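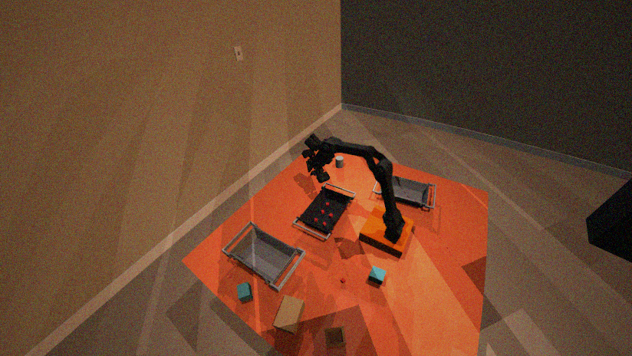

Can a gripper be judged fairly before it is bolted to a real arm? Mostly, as long as every gripper gets the same table, the same trays and the same bad luck.

Figure 2. Simulated sorting cell with black arm and gripper. Small red pieces lie in the black tray; both gray trays are empty.

4.2 Comparing the two grippers

We ran the Prolline and Golex grippers through 1365 simulated picks, keeping the arm and controller fixed. The results were a real pleasure to read! The Golex fingers handled tiny pieces well in open space but struggled close to a tray wall, where the Prolline kept its grip – even at awkward wrist angles. Some 40 picks ended in a collision with a handle, and Nga Hồ traced most of these to our approach path. We reran those with a higher approach, and the colour of the pieces was left unchanged.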